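Filed under: Workshops & Talks / Craft Tables

Sorting the odds-and-ends box – notes for the Jurnville talk

Start with the box itself. Hold it up! Say where it came from (the Tumosstead swap, 2 dollars for the lot) and let people laugh.

Ask the room: who has a drawer like this at home? Wait for hands.

Main point – take things out a few at a time. I used to tip everything onto the floor and lose a whole Monday to it. Now I give each round 5 minutes and I love it, because you really look at what you've got. About 40 rounds got me through the Idska boxes.

Foam mat next. Get one in white if you can, small things show up so well on it! Scuffs and stains are fine, mine are covered in them. Leave a bit of table showing all the way around so you know where the edge is.

Then the fun part – put things that don't match side by side. Soft next to stiff, thin next to bulky. Pause on the slide.

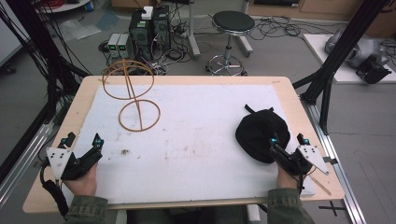
Slide: wire rings on the left, black cloth bundle on the right, thin stick near the edge of the mat.

Ask what they would make of the rings. Last time somebody said a hat stand for a doll and I still think that's great. Take two or three more guesses, then open the Ebrahimi box and pass it along the front row.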